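Learning > Law and Practice > Civil Procedure > Chapter 9

Chapter 9: Bringing a Claim Before the Court

14 shares | 2 comments

A civil claim begins long before any hearing. The party who believes a wrong has been done must decide whom to sue, in which court, and for what remedy. This chapter sets out the rules which govern those decisions and the steps by which a claim is issued, served and answered.

Students should read Chapter 8, on limitation periods, before going further. The case study used throughout concerns a supply contract between Triritz, a wholesaler, and Grulau, a haulage firm based in Vustbridge. Goods priced at 3,550 pounds were delivered late, and Triritz refused to pay the final 2,000 pounds of the bill. 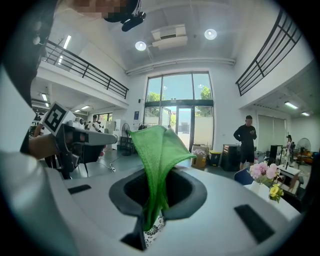
9.1 The letter before claim

A claimant is expected to write to the other side before going to court. The letter should state the facts relied upon, the sum sought and the date by which a reply is required. In the case study, Grulau sent its letter on 21st February and enclosed a copy of the signed order. A court may take a failure to write into account when it deals with costs.

9.2 The claim form and its service

The claim form names the parties and gives a short account of the dispute. Fuller particulars may be set out in the form itself or in a separate document. Service is the formal delivery of these papers to the defendant. Errors at this stage are common, and the decision in Mendoza, discussed at the end of the chapter, shows how strictly the time limits may be applied.

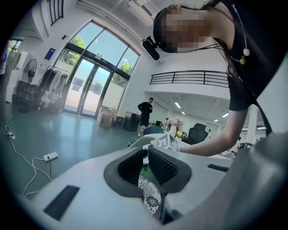
9.3 The defendant's response

A defendant may admit the claim, admit part of it, or file a defence. A defendant who has a claim of its own against the claimant may also bring a counterclaim. Triritz did so in September, seeking its losses from the late delivery.

Contact the publisher | Copyright and permissions | Back to top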